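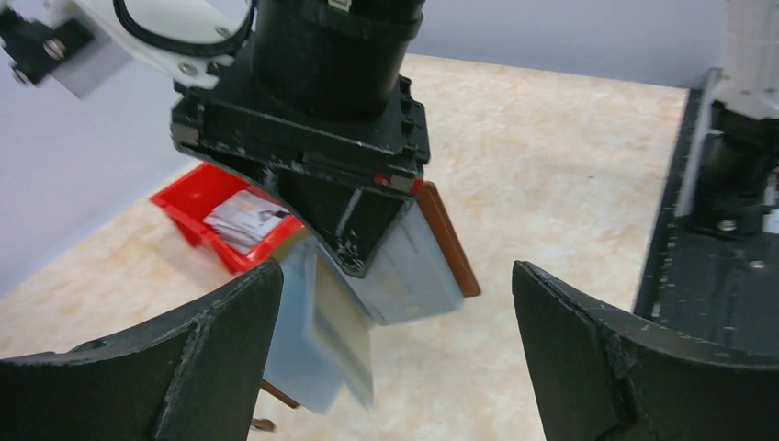 Patient hands wanted: Vesten workshop gathers thousands of lessons for robot arms

January
By the Vesten news desk
5 min read

If you have walked past the old Frandsen building on a weekday morning this winter and wondered why the upstairs lights are on so early, the answer is that a handful of people up there are teaching robot arms to use two hands at once, and they like to get going before the phones start.

The work belongs to Prulletti, the small automation company that moved to Vesten from the coast and took over the second floor of Frandsen. The project is called Fadska, and it has a simple enough goal, at least to say out loud. The team wants a pair of robot arms to handle small, flat, fiddly things the way you or I would at the kitchen table – one hand holding on while the other hand does the careful part – and then to put the pieces away in the right bin.

To get there, the arms need examples, and a great many of them. As of this month the count stands at 3,722. Each one is a complete run of a single task, guided from start to finish by a person at a set of hand controls, while cameras record what the arms see and the computer stores how every joint moved. A learning program then studies the whole pile and tries to work out what to do when no one is at the controls.

"People expect it to be more like programming," said one of the operators, who came to the job after years in an alterations shop and still talks about it in terms of seams and thread. "There's some of that going on down the hall. My part is doing the thing nicely, and then doing it nicely again with everything turned a little bit sideways."

The turning sideways matters a good deal. The tasks are done inside a pale walled enclosure with a marbled beige surface, and between runs the operators shift the objects and the little plastic bins to new spots. If the red bin were always in the same place, the arms would learn the place and never bother to learn the bin. So it gets moved, and the green ones get moved too, and some mornings the whole arrangement is laid out fresh from a sheet that the computer prints with the day's positions on it. (The sheet was a late addition. Before that the operators were asked to choose positions at random, and they all found that they had favorites.)

Of the examples gathered so far, 975 are what the team calls two-handed holds, in which one gripper keeps a flat piece steady in the air and the other comes in to meet it. These are the hardest ones to record and the ones everybody at Prulletti seems fondest of. The held piece can tilt. The second gripper has to come in close without a bump, and the operator has to judge the gap from a screen, which takes some getting used to.

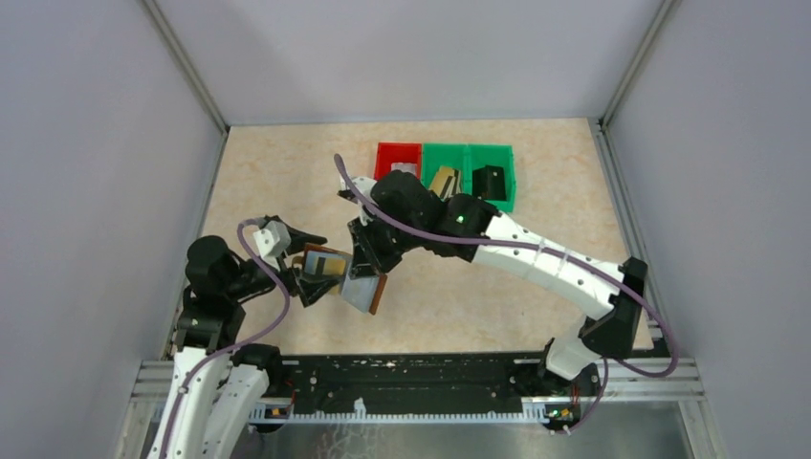

New operators spend their first week on nothing but picking up and setting down, and none of those early runs are added to the collection. After that they sit beside someone with more practice for a few days, and then they are given the easy tasks, meaning one arm and one bin. The two-handed holds come later, and it is perfectly all right to say you would like to wait a bit longer.

Mistakes are handled with more kindness than you might expect. A run in which something slips and the operator recovers it is kept, and in fact those are prized, as they show the arms how to get out of trouble. The collection has 953 of them, each marked by hand with a note on where the slip began. A run where the operator simply gives up is set aside in another folder. The team lead was a little shy about how big that folder is and would only say that it is well organized.

Checking takes nearly as long as recording. Every afternoon, from 2 o'clock until the coffee runs out, two people go through the morning's work and watch each run from more than one view. A fixed camera takes in the whole work surface, and there is a closer view from down at the gripper, where you can see what the fingers are doing but lose track of nearly everything else. If the two do not line up in time, the run is pulled. This happened often in the fall, when a loose setting let one of the cameras drift behind the other, and it cost the team most of a week before it was found.

What comes of all this is still a ways off. Prulletti would like to see arms like these in repair shops and sorting rooms, where small parts arrive in no particular order and a good deal of the day goes to picking them up and putting them where they belong. The company says it is in no rush to promise dates. The learning program is tested on its own at the end of each month, and the latest round was described to us as "better at the green bins than the red one, and we'd like to know why."

The next stage of Fadska calls for 200 more examples of each of the newer tasks, and for those the company is looking for part-time operators from in and around Vesten. No background in robots is needed. Steady hands are welcome, and so is the sort of patience that comes from knitting, model trains, cake decorating or raising twins – all of which, we were told, are already represented upstairs. Shifts run in the morning, with a long break in the middle and a second, shorter one whenever the arms need to be reset.

The floor will be open to visitors for an afternoon later in the winter, and those who come will be able to take a turn at the practice controls. Sign-up sheets are at the front desk of the Frandsen building, just inside the door on the left. Wear a sweater, as the stairwell is drafty, and the elevator is out until the new part comes in.

Recent items
Frandsen building elevator to stay closed another month
Vesten library adds evening hours for homework help
Bridge lane closures: what drivers should know
Winter market moves indoors
Prulletti hiring for second-floor workshop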